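4.2 Household tasks with the rental kit

The second part of our evaluation concerns the Gallholm two-arm kit, which is offered by Zupan as a monthly service. The price includes the arms, the grippers with wrist cameras, the control software and remote support on working days. We rented one kit and compared it with our older Umley arms, which we had used for the tasks in Section 3. The same operators worked with both systems, and no changes were made to the gripper fingers as delivered.

We recorded 2,266 attempts in total. Of these, 188 were removed before the analysis because the log file was incomplete. The tasks were divided into rigid objects (phone, cup, book) and soft objects (sheet, towel, pillowcase). For the rigid group, the phone was the most difficult item. It is thin and glossy, and when it is held on its long edge the wrist camera sees only a narrow dark body between the dark fingers.
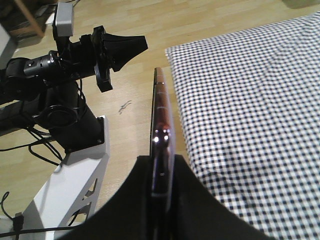

Figure 3. Wrist camera views during the household tasks: (a) phone held upright on its long edge; (b) gripper fingers over the checked sheet.

The supplier's manual recommends a low closing force for glass surfaces. We followed this advice at first, but the phone rotated in the fingers in many attempts, and we then selected the medium setting for all remaining trials. The manual does not say how the force value is related to the opening width, and we had to measure this relation ourselves. It took 32 test grasps until the values were stable. We think that such a table should be delivered together with the kit.

The soft group caused a different problem. A checked fabric gives many similar corners, so the depth estimate of the software can jump from one square to the next one. On a flat part of the sheet the error was small. Near folds and thick layers it became larger, and the operators preferred to approach slowly and to close the fingers only after a short pause. The software has a function called "fabric mode", which reduces the speed automatically, but it must be switched on again after every restart.

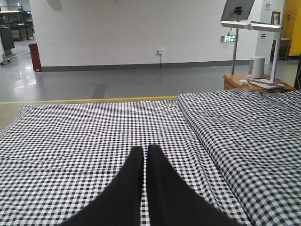 The group in Pillville, which rents the same kit, reported to us that they leave fabric mode on for every task, including the rigid ones, and that they accept the longer cycle time. In their opinion the restart problem is more serious than the depth error, and they have asked Zupan to store the setting permanently.

We did not repeat our trials in this way. For the comparison in Table 2 we used 799 attempts with soft objects, all with fabric mode on, and the rigid objects were handled at normal speed. The rental fee is not included in the comparison, as it depends on the length of the contract.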